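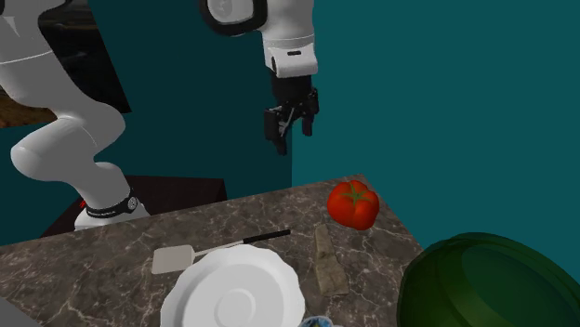 School kitchens in Gevholm will serve a warm lunch in all 5 school weeks of the spring term, after the town council agreed to pay the missing part of the cost. The decision was made in April with a clear majority and it covers the three schools which are run by the town.

Until now, warm food was given only on some days, and on the other days the children brought bread from home. The parents' group at Drudska School has asked for a change since last winter. It collected 398 signatures, and 251 of them came from families who live outside the town center and whose children leave home before seven in the morning.

"For these children it is a very long day," said Salamatu Amoah, who speaks for the parents' group. "My own son comes home at four o'clock and the first thing he does is to open the refrigerator. We did not ask for something luxury. We asked for soup, potatoes, a piece of fish, and time enough to sit down."

The food will be cooked in the kitchen of Drudska School and driven to the two smaller schools, Kelmendi and Movach. 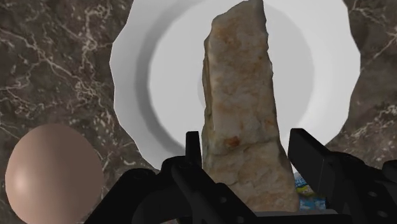 Movach has no kitchen of its own, only a room with sinks and a warming cabinet, and the council will pay for a second cabinet there before the start. At Kelmendi the lunch break becomes ten minutes longer, so the last lesson of the day will end a little later than before. The bus times stay the same.

In total, 400 meals can be made each day. Families do not have to sign up for every week, but they must tell the school if a child has an allergy or does not eat meat. The form is given out by the class teachers and can also be picked up at the town hall. Families who already pay the lower fee do not need to apply again.

Not all members of the council were happy with the plan. Two of them wanted to wait until the new budget is ready, and they asked where the money will come from in the autumn. The answer was that the spring term is a trial — the council will look at the costs and at how much food is thrown away, and then vote again before the summer vacation.

The first menu will hang at the school entrances one week before the start. It has pea soup, baked fish with potatoes, and a vegetable stew with rice. Parents who want to taste the food can come to Drudska School on the opening day, from half past eleven.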